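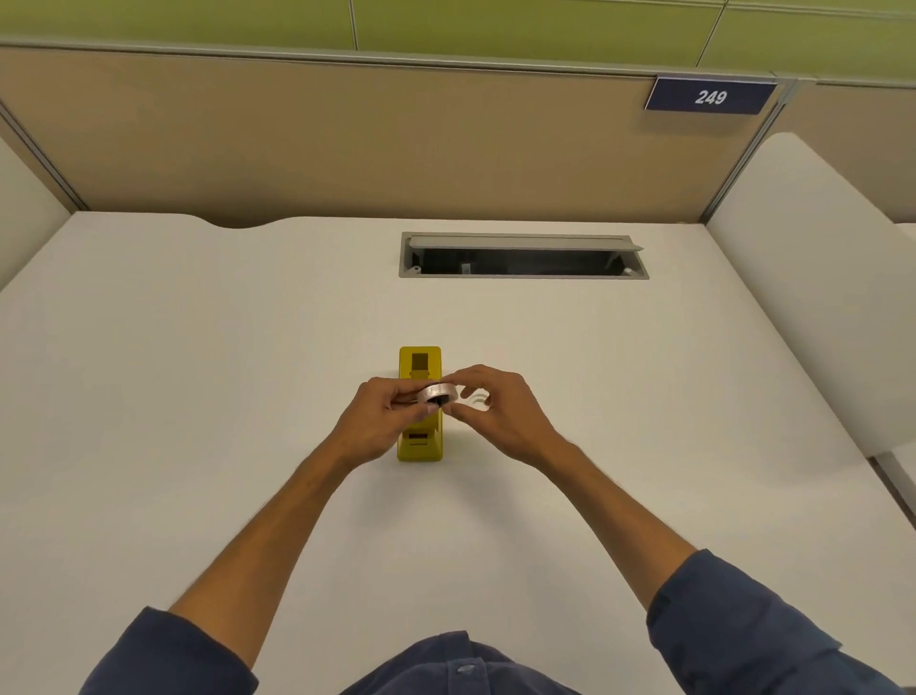
Stellville to standardise office supplies across council sites from February

Stellville Council is to replace the separate stationery arrangements used by its departments with a single catalogue and one monthly order, under a change to its purchasing rules approved on Monday. The new arrangement takes effect in February and applies to all 37 council sites, including the branch libraries, the registry office and the two depots.

Under the present system each site buys its own consumables against a local budget code. Orders are placed by telephone, through supplier websites or over the counter, and are reconciled at the end of the quarter. The review which led to the change found that the same items were being bought at different prices on the same day, and that delivery charges on small orders often exceeded the value of the goods.

The catalogue will hold 156 lines. It covers paper, envelopes, adhesive tape, writing materials, filing products, labels, batteries and basic desk equipment. Printer toner is excluded and remains part of the existing print contract. Furniture, cleaning materials and protective clothing are also outside the scope.

The supply contract has been awarded to Marchand, which already provides archive boxes to the records service. Deliveries will be made to a central store at the Kalach Road depot and sent on to individual sites with the internal post. The contract runs for two years, with an option to extend by a further 12 months.

Máté Major, the council's purchasing manager, said the main change for staff would be in the timing of orders.

"A site that runs out of envelopes on the tenth of the month can at present have a box delivered the next morning, at a cost," he said. "In future it will draw on the reserve held at Kalach Road, and the monthly order will top the reserve up again. Sites will need to check their cupboards before the order closes."

Each site is required to name one person to place orders and one to approve them. The two roles may not be held by the same officer. Requests must be entered by noon on the last working day of the month. Late requests will be carried forward to the following month unless the item is marked as essential in the catalogue. Essential items include registered envelopes, certificate paper and date stamps.

Specifications have been tightened in several categories. Copier paper will be supplied in one weight only, with heavier stock available on request to the registry office. Adhesive tape will be limited to two widths, both on the same core size, so that any roll in the catalogue will fit any dispenser bought through it. The review noted that several departments held tape which did not fit the dispensers on their desks, and that the rolls had been left in storage. Ring binders will be reduced from nine types to three, and coloured card will be ordered centrally by the events team.

Existing dispensers, staplers and hole punches will stay in use until they fail. The council does not intend to replace working equipment in order to match the catalogue. Sites holding surplus stock have been asked to send a list to the purchasing office, and anything that can be used elsewhere will be moved to the central store. Items with no further use will be offered to local schools.

Orders and stock levels will be recorded in Vokstead, the software the council uses for vehicle parts and highways materials. No additional licence is needed. The system issues a warning when the reserve of any line falls below a set level, and produces a monthly statement for each site showing quantities and costs. Budget holders will receive the statement within five working days of the end of the month.

Councillors asked whether smaller sites would be disadvantaged by the loss of local buying. Mr Major said that purchases from local shops would still be allowed for goods outside the catalogue, up to the existing petty cash limit and on production of a receipt. A purchase of a catalogue item from petty cash will be refused unless the purchasing office has confirmed in writing that the item is out of stock.

A question was also raised about the town hall, where the stationery room occupies part of the original building of 1865. The room has no level access and its shelving is fixed to a listed wall. It will be cleared before the new system begins and will revert to general storage. The shelving will remain.

Training sessions for ordering officers will be held in the committee room at the town hall, with a repeat session at Kalach Road for depot staff. A printed copy of the catalogue will be sent to every site. Existing supplier accounts will be closed once outstanding invoices have been settled, and officers have been told to place no new orders on them after the end of the current quarter.

The purchasing office will report on costs and delivery times after the first six months of operation.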